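Home Courses Student Projects Reports Library Contact

The Small Pieces: Loading, Emptying and Storing in a Shared Laundry Room

Project report, Course in Everyday Spaces, Modilari School of Interior Planning
Working title of the project: Pant

1. Why we chose this subject

In our first semester we had to draw a kitchen, and in the second semester a bathroom. For the third project the group could choose any room that is used by many people. We chose a laundry room. Most of us live in student housing, and we have all had the experience of coming home and finding that one sock or one small towel is missing. The next person finds it, or it stays in the machine through another wash.

We wanted to understand this small problem from the side of the room and the furniture. A laundry room is usually planned by the size of the machines and the position of the pipes. The person who must bend down, look inside and collect everything comes later in the plan, or does not come at all. Our question was therefore simple: what makes it difficult to take everything out of a front-loading machine, and what can be improved in the room without changing the machine?

2. The room

The room that we studied is called Cirside. It is a large shared room in the Cledero building, and laundry is only one of the things that happen there. The machines stand side by side. In the same room there is also storage for drinks, on open shelves. At first we thought that the shelves had nothing to do with our subject and we wanted to leave them out. Later they became very useful for comparison, and they have their own section in this report.

The ceiling is open, and the ventilation ducts can be seen. We like this look, but it has an effect on the light. The light comes from high above, and very little of it goes into a drum with an opening on the front side. When a person stands before the machine and bends down, the body takes away a part of the light that remains. We did not measure the light with an instrument, because the school had none to lend in November. We compared by eye only.

3. How we worked

We prepared a small set of cloths for the tests. They were thin cleaning cloths and some printed cloths, in different colors. We did not use real clothes. Clothes are private, and also they are too different from each other to compare. Each round had the same steps:

- Put the cloths into the drum and turn it by hand.
- Take out the cloths with one hand, without putting the head inside.
- Look inside afterwards and write down where something stayed.
- Repeat with the cloths folded, and repeat with the cloths crumpled.

We made 13 rounds. All rounds were done with dry cloths, so our results say nothing sure about wet laundry. Wet laundry is heavier and sticks more to the wall, and this would be a good subject for another group.

For the shelves we did not make a test. We looked at how the goods were arranged and discussed how easy it is to find one thing among many.

4. What we saw at the machines and at the shelves

The dark finish of the machines was the first thing we wrote in our notes. From the outside it looks elegant, and small white labels around the opening are easy to see on it. The same contrast is missing inside. The drum is dark, and the eye needs time before it finds the perforated part low at the wall. A gray or black sock would be nearly invisible there. A light cloth is found immediately.

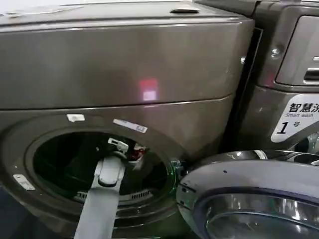
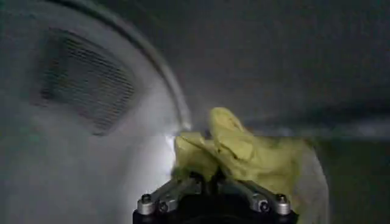

The yellow cloth in the drum. 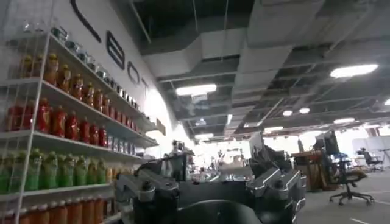 The shelves with the bottles, arranged by color. 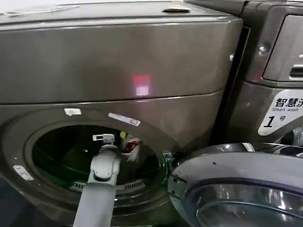 5. Results for the drum

5.1 Color

Yellow and white cloths were the easiest to find in every round. The printed cloth was also easy, even when only a part of it showed. This is not a surprise, but it has a practical meaning. If the room has its own cleaning cloths, they should be bought in a light and strong color, and the dark ones should be kept for other work.

5.2 Position

We expected that cloths would stay mostly at the bottom, because everything falls down. In our rounds the bottom was a safe place. The hand goes there first and the eye also goes there. The pieces that we missed were in the upper part of the drum, where a cloth can be caught behind the rim and hang. A standing person looks down into the opening and does not see this part at all. To see it, one must go down to the level of the opening and look up.

We think this is our most important result. In the interviews with other students (we spoke with them in the corridor, without a form), almost everyone said that they check the bottom and turn the drum a little. Only a few feel with the hand along the top.

5.3 Folded or crumpled

A thin cloth that is crumpled makes a small hill, with folds that stand up, and it can be gripped with two fingers. The same cloth lying flat against the wall is hard to pick up. The fingers slide over it. For emptying a machine, it is therefore better when the laundry is loose and not pressed flat. For loading it is the opposite: the folded cloths were faster to put in, and they fell less on the floor.

5.4 The space between the machines

The gap between two machines is narrow. This saves floor, but a small cloth that falls there is hard to get back with the hand. We dropped a cloth into such a gap one time by mistake, and we had to use a long ruler from our drawing set to get it out. We recommend a simple strip that closes the gap from above. It can be taken away when the machines must be moved or cleaned.

6. Results for the shelves

The shelves are a good opposite to the drum. They are white, made of wire, and open. Light comes through them and nothing can hide for long. The bottles are placed by color, and this works as a system without any text. When one is looking for the red bottles, the eye goes to the red row, and it is not necessary to read a label.

We noticed also that a system by color is easy to keep. A green bottle in the orange row looks wrong, and most people will put it back in the correct row. If the bottles were arranged by the alphabet, a mistake would stay much longer.

There is one weak point. On deep shelves the rows go far back, and when the front bottles are taken, the next ones must be pulled forward. On wire this is not comfortable for narrow bottles, which can tip. A thin flat mat on the wire would help, but it would take away some of the light, and the group did not agree about this point.

7. Our proposal

We made a proposal for the laundry side of Cirside that does not change the machines:

1. A lamp at the height of the opening, placed at the side, so that the person does not stand in its light.
2. A low bench opposite the machines, 80 cm long. Sitting on it, a person can look into the drum and also see its upper part.
3. An open wire shelf for found pieces, in white, with the same idea as the drinks shelves. Found things are put there by color.
4. A closing strip for the gap between the machines.
5. A short sign: "Please feel along the top of the drum."

The third point was discussed the most. Some in the group wanted a closed box for found pieces, since an open shelf with socks is not beautiful. Others answered that a closed box is again a drum: dark, and with things that stay inside. We kept the open shelf in the drawings. The closed box is shown as a variant on drawing 2.

8. What we would do differently

We started with the plan of the room and only later put our hands in the machine. The order should be changed. After the first three rounds we already knew more than from all the drawings before. We should also have used small pieces, such as baby socks, because our cloths were all rather large and the real problem is with the smaller things.

The cost of the lamp and the bench is not calculated. The model of the bench was made from cardboard and was strong enough for looking but not for sitting. The drawings can be seen in the model room at Modilari until the end of the semester.

Comments (3)

Nice work. In our building the missing things are always in the rubber ring of the door, did you look there too? For me this is the worst place.

I like the shelf by color. We tried a closed box for lost socks and it was full after one month, with no one opening it. Please build the bench in real wood!

Could you share the measurements of the closing strip? Our machines also stand very close and I have lost two cloths there already.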